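Westthorpe Community Orchard and Cut Flower Garden
Progress report to the Prondness Fund, period ending May

This report covers the second half of the grant period. The first half was dealt with in our interim return and is mentioned only where figures have changed.

Ground preparation at the lower site is complete. The two long borders were cleared of couch grass, dug over and dressed with composted bark before the end of winter. Heavy rain delayed work on the northern border, where standing water remained after the ditch had been cleared. A further length of land drain has been laid at a cost of £358, met from the contingency line with the Fund's prior agreement.

Planting followed as soon as the soil could be worked. A total of 989 bulbs and corms went in, supplied by Flultard Nurseries, together with 200 bare-root perennials. Losses among the perennials have been confined to the astrantias, which the supplier has agreed to replace in autumn. 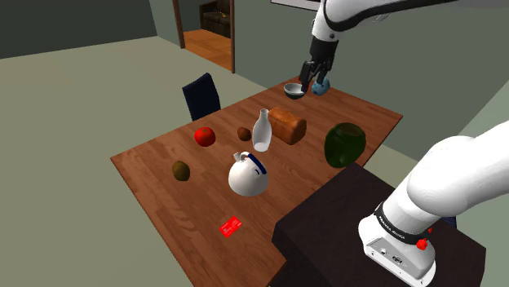 Gardens and Green Spaces

Attendance at the Saturday-style open mornings was replaced this spring by weekday evening sessions, at the request of local residents. Over 100 people have taken part in sowing, pricking out or staking. Places for the rose pruning session were filled quickly and a second will be offered next winter.

The Jaiswal glasshouse remains behind schedule. Reglazing of the south side is finished, but the vents have yet to be fitted and the heated bench cannot be used until the electrical work is signed off. Tender seedlings have been raised in cold frames in the meantime, and the first sowing of cosmos was lost to slugs.

Spending is within budget under all headings except drainage. We ask the Fund to allow the unspent glasshouse allocation to be carried forward into the next period. Invoices are attached to the financial return.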